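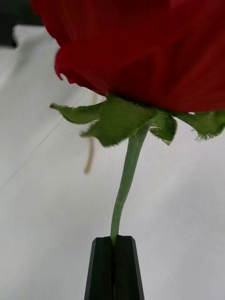 4. Conditioning the roses

Search this guide Enter keyword Go
By the Plendville workroom desk, April

The Hellwig sheet in the carton promises 13 days in the vase. Treat that figure with suspicion and do the following anyway.

4.1 Fill a clean vase with 500 ml of cool tap water.

4.2 Strip any leaf that would sit below the waterline. Leave the sepals, the green points under the bloom, alone. Some guides say that pulling them off helps a rose open. We have never seen it make a difference.

4.3 Cut the stem at a slant with a sharp knife. A slender stem with a bend in it is still a good stem. Don't try to straighten it.

CAUTION: Do not crush the stem ends with a hammer, whatever your aunt told you.

4.4 Stand the roses in water for two hours before arranging.

5. Judging how open a rose is 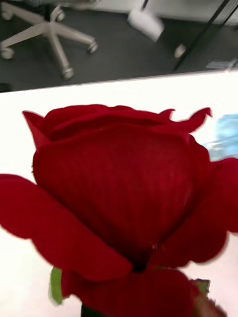 Page last changed: April, revision 39

Look at the middle of the bloom first. If the center petals are still wrapped in a tall cup while the outer ones have opened away from it, you can use the rose as it is. Darker red down in the creases is no reason to reject a deep red flower.

5.1 Press very gently at the base of the bloom. Firm is good. Spongy usually means an old rose, though we wouldn't bet money on it.

5.2 Remove an outer petal only if it is torn or brown.

NOTE: Brekora flower food (order no. 834) is optional. Clean water changed daily did as well for us. The same goes for Flirkska leaf shine, which should stay off the petals in any case.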